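Gripper, week whatever

The pads are peeling again. I glued them in January with a contact cement that promised, on the tube, to outlive me, and I suppose it still might if something terrible happens soon.

For anyone new: I am building a hand-held gripper in the back half of a shared workshop on Dongate, with Azra Gashi, who does the electronics and most of the sighing. You hold it like a watering can, you squeeze, two fingers close, and a small camera looks down past them at whatever you're trying to grab. The plan is to collect enough grabs that the arm (christened Storley, before any of it worked) can learn to do the same without me attached. We have 557 so far. Azra wanted 1,198, a number she got from a spreadsheet and refuses to round.

The fingers themselves I'm fairly happy with. They're on their third shape. The first pair were straight and slid off anything round, the second pair were curved and slid off anything straight. These are blocky and slanted on top, with screw holes I put where a hex key can reach them, a courtesy I did not extend to myself on versions one and two.

The pads are the problem. I cut them from a sheet of rubbery stuff that Viorica Dimitrov had left over from lining a drawer, and for the first 100 grabs they were wonderful. Then the edges started to lift. Then the edges caught on things. On the left finger there's now a little torn flap which sticks out into the gap and gets to the object before the finger does.

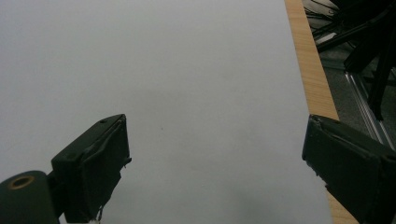
Fingers open over the white table, flap on the left.

I'd like to say I noticed the wear by inspecting the hardware on a regular schedule. I noticed it when a wooden spoon started coming back up at an angle, over and over, and I spent an evening recalibrating the camera. Then I recalibrated it the other way. Azra looked at the fingers for two seconds and went to make tea.

So the options are:

Glue them again. Cheap, quick, and I know precisely how it ends.

Cast new pads in silicone, straight onto the finger, with a few holes through the block so the rubber locks itself in. I've wanted an excuse to do this for months. It needs a mold, though, and my last mold leaked onto Viorica's bench and is now part of it.

Wrap the edges in tape and carry on until we hit the number. This is Azra's vote. It's the sensible one, so I've been arguing against it with some energy.

There's also the question of what worn pads do to the 557 grabs we already have. Early ones were made with fresh rubber, later ones with whatever you'd call this, and I never wrote down where one turned into the other. I'm going back through the recordings to look for the first lifted edge – slow going, as it's a lot of footage of my own hesitation.

If anybody has cast silicone onto printed parts and had it stay put, please leave a comment and tell me what you primed it with. I've ordered 2 kinds already, and the cement is going in the drawer with the other promises.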